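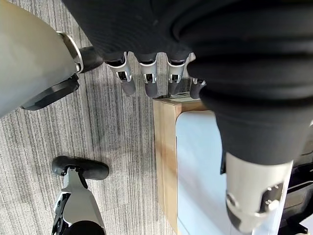
FOR IMMEDIATE RELEASE

Zendby Shared Workshop opens its robot sleeve project to everybody, patterns and all

OSAU, June – Hi, I'm Elfriede Pichler. I run the sewing corner at the Zendby workshop, and for once I get to write the press release, so please bear with me if it sounds more like a letter. We've been making clothes for a humanoid robot, we're really pleased with how the black knit one is coming along, and starting this month we're giving the pattern away to anyone who wants it.

I should explain how a person who mostly hems curtains ended up here. The robot side of the workshop belongs to Uriel Beltrán and his crew, who build and program in the big room with the gray striped carpet. My machines are right next door. One evening Uriel came over with a bare metal arm under one elbow and asked if I could make something to keep lint and sawdust out of the joints (we share the building with the woodworkers, so there's plenty of both). I said sure, how hard can a sleeve be? Two years later I can tell you: pretty hard!

A person's elbow is forgiving. You can put a tight sleeve on it and the skin just goes along. A robot's elbow has edges, and it will happily chew up a seam if you put the seam in the wrong spot. My first try was a nice stiff canvas, and it fought the motors the whole way. The second was so stretchy it crept down over the fingers and got pinched. What we like now is a thick black knit with a ribbed section near the hand and a lot of extra fabric farther up, so it can bunch into big soft folds when the arm bends. It looks a bit like a winter sweater that's one size too big. The fingers stay bare – silver metal with dark rounded tips – and I wouldn't cover those for anything, they need to grip.

The project is called Tillman, after the street our workshop is on. The free package has the paper pattern, a cutting guide, and a page of my notes on which seams go where and why I ripped so many of them out. Uriel added his own page about how to set the arm's range of motion so it doesn't bend farther than the fabric will allow. Read his page first. I didn't, and I lost a good sleeve that way.

"I used to tape plastic bags over the joints, and I thought that was fine," Uriel said when I asked him for a quote. "Elfriede's sleeve moves with the arm. I can work on the hand without taking the whole thing off, and that alone saves me most of an evening."

You don't need a robot like ours to use the pattern. It's drawn in pieces, so you can shorten it for a small desktop arm or leave out the upper half. A regular home sewing machine is plenty, as long as you have a ballpoint needle and some patience with thick layers. If you've ever put cuffs on a sweatshirt, you already know the trickiest part.

We paid for all of this out of our own pockets and the coffee jar, plus a grant of $1,539 from the Itora community fund. Most of it went to fabric, and a good bit of that fabric is now in the scrap bin.

We're also running a hands-on evening at the workshop at 7 p.m. later in June, with room for 25 people. Bring your own arm if you have one (the robot kind, I mean) or come and cut fabric with me. There's no charge, and the woodworkers have promised to keep the saws off until we finish.

The pattern is available at the front desk, and we'll mail a paper copy to anybody who can't get over here. If you make one, please send us a photo, especially if you find a better answer for the elbow. I'm still not happy with mine.

Press contact: Elfriede Pichler, sewing corner, Zendby Shared Workshop, Osau. Robot questions go to Uriel Beltrán at the same address. Evenings are best for both of us.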